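Brulleck Furniture Co. / Kitchen & Dining / Trolleys

# The Brodeo Kitchen Trolley

**$1,215, flat-packed. Free delivery to metro areas. Everyone else, see the bit about freight.**

A trolley is what you buy when you've accepted that the kitchen isn't getting any bigger. We've been making the Brodeo for people in that position since we were in it ourselves, in a rental with 57 centimetres of bench and a landlord who considered this generous.

It's a chopping surface, a drawer, two shelves and a rail, on four castors. You can park it beside the stove while you cook and push it against a wall afterwards, where it will collect mail.

## What it's made of

The top is end-grain blackbutt, oiled. It's heavy and it will mark, and if marks upset you we'd suggest a chopping board, or a different hobby. The frame is powder-coated steel in charcoal, white or a green that photographs badly and looks lovely in a kitchen. Shelves are slatted so flour falls through to the floor where you can sweep it up. We were told this was a design flaw. We've kept it.

The drawer runs on soft-close slides. It holds a full set of cutlery, or more likely the garlic press, three takeaway menus and the good scissors you accused someone of losing.
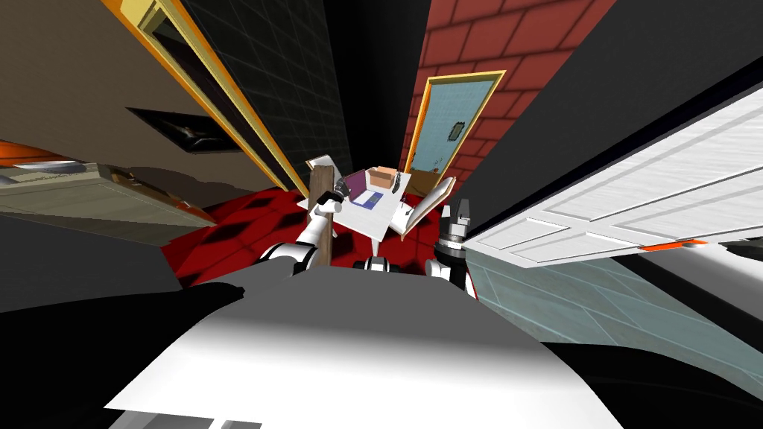 Castors are rubber-tyred and the front pair lock. Please lock them before you chop anything. A pumpkin puts up more of a fight than you'd think, and an unlocked Brodeo will happily travel across a tiled floor with you still attached to the knife.

## Specifications

| | |
|---|---|
| Width | 57 cm |
| Top thickness | 5 cm |
| Top | End-grain blackbutt, food-safe oil |
| Frame | Powder-coated steel |
| Colours | Charcoal, white, green |
| Shelves | Two, slatted |
| Shelf load | 20 kg each |
| Castors | Four, front pair locking |
| Warranty | 5 years on the frame and slides |

The shelf load is 20 kg. We mention it twice as one customer rested a beer keg on the lower shelf and wrote to us in a wounded tone.

## Putting it together

It comes in two cartons. The carton with the top in it is the one the courier will complain about. Lift it with a second person, or open it where it lands and carry the top in by itself.

You'll need a Phillips screwdriver and a clear bit of floor. The hex key is in the bag with the bolts. Do the frame first and leave all the bolts finger-loose until the shelves are in, then go round and tighten the lot. If you tighten as you go, the last shelf won't fit, and you'll ring us, and we'll tell you to loosen everything and start again. We're very nice about it.

The drawer front goes on last. It has slotted holes so you can nudge it until the gap is even on both sides. Some people do this in a minute. One of us spent most of a Monday on it.

## Looking after it

Oil the top when it starts to look thirsty. In a dry climate that's every couple of months; in a damp one you can get away with twice a year. Wipe it on, go and have a cup of tea, wipe off what hasn't soaked in. Hang the rag flat outside to dry before you throw it away. Oily rags bunched up in a bin can heat up and catch fire, and that part isn't a joke.

Don't leave water sitting on the wood. Don't put it in direct sun beside a north-facing window and then send us a photo of the crack. Beetroot stains come out with lemon juice and salt if you're quick, and become part of the character of the piece if you aren't.

The steel wants a damp cloth and nothing else. Scouring pads will take the colour off, and a new leg is a spare part you'll have to pay for.
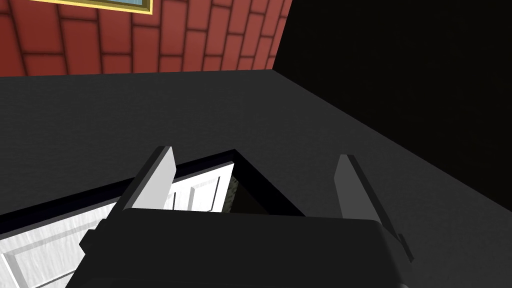
Huỳnh wrote in to say that the oiling advice is fine as far as it goes, but we ought to tell people to do the underside of the top as well, the first time at least. "Mine cupped in its first winter, then I took it off, oiled both faces, and it went flat again by spring. You could have put that on the page." Fair enough, it's on the page. Oil both faces before you bolt the top down, and do the underside again once a year.

Huỳnh also thinks the towel rail is too short. We've measured several tea towels, and the rail is too short. From May it will be longer, and the new rail fits the old holes. Earlier owners can have one for the price of postage.

## Add-ons

**Traker rail set.** A second rail for the long side, with five hooks. The hooks slide, so your ladles will bunch up at whichever end is lower. If your floor is level this won't happen. Your floor isn't level.

**Knife slot.** A strip of blackbutt with a gap behind it that bolts to the back edge of the top. It takes most cook's knives, though a big cleaver won't go in. Keep it to the wall side if there are small people in the house.

**Bottle shelf.** Replaces the lower slatted shelf with a scalloped one for lying bottles down. It works well until you wheel the trolley over a door strip at speed, when it becomes percussion.

**Fixed feet.** Swap the castors for these if you've found the right spot and intend never to sweep behind it.

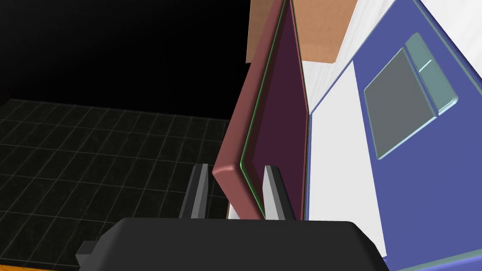
All four can be ordered with the trolley or later. The Traker set and the knife slot can't go on the same side, a thing the order form ought to stop you doing and doesn't yet. If you've ordered both, we'll write and ask which side you want each on before anything goes out.

## Freight, returns, the dull bits

Metro delivery is free and goes to the front door. The courier won't take it up stairs, whatever you offer. For regional addresses, put your postcode in at checkout and you'll get a price before you pay. It's sometimes a horrible price. We've moved carriers over it more than once, and if you're near a depot it's a good deal cheaper to collect.

You can send it back unassembled if you change your mind, and we'll refund the trolley but not the freight. Once the top's been oiled by you, it's yours. If something turns up bent, chipped or missing, send a photo and we'll post the part. Check the bolt bag before you decide a bolt is missing, and then check under the carton.

Spare castors, slides, hex keys and tops are all kept in stock. Tops vary in colour from pale honey to a fairly serious brown and we can't match a sample, so please don't post us one. We have a drawer full of other people's offcuts already.

**Can I use it outside?** Under a roof, for an afternoon. It doesn't want to live there.

**Will it hold a microwave?** On the top, yes. On a shelf, weigh the microwave first.

**Does the green look like the picture?** No. Ask for a swatch and we'll post one out.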